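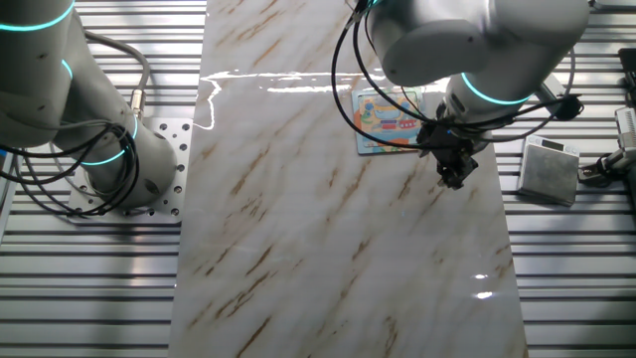
Teaching a puzzle insert: hand guiding or remote?

troltley_bench
Posted August 2021
We're teaching an arm to put the last piece into a children's jigsaw. I've been doing it by hand guiding: free drive on, grab the wrist, walk it over, save the points. It repeats fine until the board shifts a little, and then the piece lands on the rim of the gap. My coworker wants to switch to remote control and record whole runs. Is it worth the setup time?

jenow7
Yes. With hand guiding you're pushing on the wrist, so any force reading you log has your own hand in it. For an insert you want that signal clean.

meinecke_fan
I don't agree. For one piece and one gap, hand guiding is faster and you feel the edge through the arm. I taught a similar job in 23 minutes. Remote took me 2 days before I stopped jamming the piece. Fix the board down and be done.

troltley_bench
Fixing it down defeats the purpose. The board has to be allowed to move between runs. 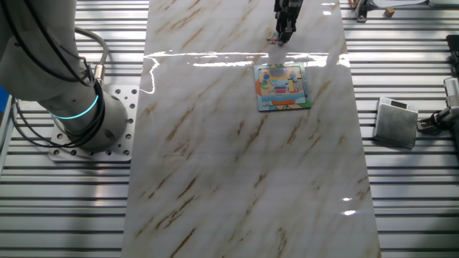

The approach is easy either way. My trouble is the last bit of travel, when the piece has to turn slightly before it drops. By hand I do that without thinking. With the remote I overshoot and have to back off.

jenow7
Leave the back-offs in. If you only record perfect runs, it never learns what to do when the piece sits crooked. Turn your motion scaling down near the surface too.

drandside
We have 885 remote runs on a peg job. The first ones were bad and we threw them out. It got better once one operator did all of them, as two people came in from different sides and the policy split the difference.

meinecke_fan
885 runs for a peg. That's my point.

drandside
The peg holder moves every time. Your 23 minutes covers one position.

meinecke_fan
Fair, if it really has to move. I'd still hand guide the approach and only do the insert by remote.

troltley_bench
I'll try that split first and lower the scaling. Does anyone have a cable routing that doesn't pull on the wrist when it turns?

jenow7
Leave more slack at the wrist and tie it off further up the arm.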